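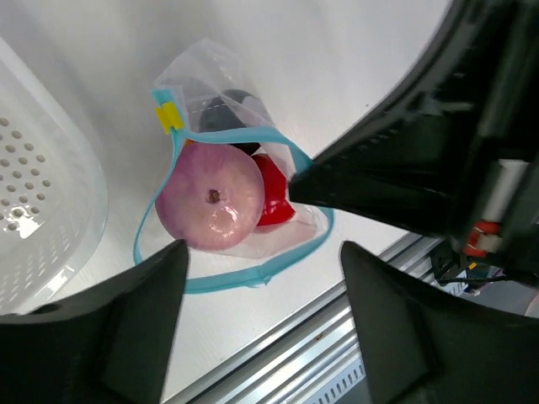
The stoppage at the Brandorik packing trial lasted 53 minutes, and the report on it runs to eight pages. I have read all of them twice. The word "bag" turns up on the last one.

What happened is simple enough. Two arms were bagging vegetables. One held a bag by its side while the other went in for the next item, and the bag slipped. The arm holding it didn't know. It carried on as if it still had something in its grip, the other arm pushed down where the opening should have been, and the two of them met. A joint cover cracked. Someone hit the stop button, and that was the end of the morning.

Dutine, who supplied the arms, call this "an edge case in handling thin film". I would call it a bag. Anyone who wants to sell a machine for packing food had better expect to meet one.

Clear plastic is hard for cameras. It shines where the lamp catches it and vanishes everywhere else, and against a white table there is very little left to go on. Everyone in the trade knows this. Kiiskinen warned their own customers about it in December, in plain words, and told them to fit some sort of touch sensing before letting two arms share a bag.

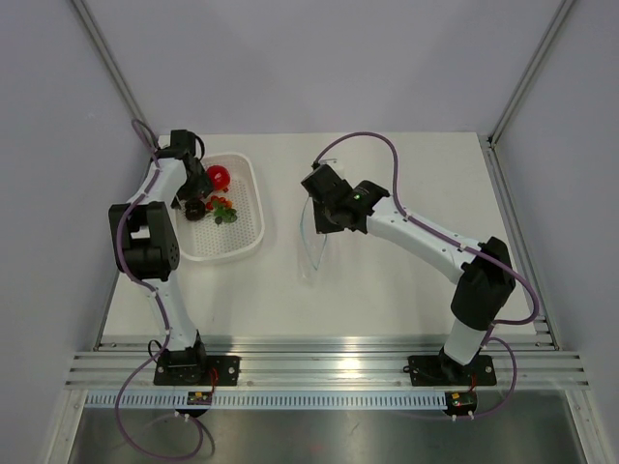
The sales figure is 3,000 items packed without a fault. Fine, but how many of those were bagged in the 300 hours before the trial, and how many were only moved from one tray to another? The report doesn't say. Shifting a tomato is a different job from getting it into a floppy sack with a zip along the top, and I don't see why the two should be added together.

Then there is the stop button. It worked, and Plunex, who did the safety review, make a good deal of that. A person pressed it. The arms had pushed against each other for nearly 8 seconds by then and neither had noticed anything wrong. Had that been a hand holding the bag open, as the brochure says it one day could be, I doubt the review would be so cheerful.

Brandorik plan to start again with a new cover and a slower speed. A slower arm that can't tell whether it's holding anything will still get it wrong. I'd want the grip check sorted first, and the bagging runs counted on their own.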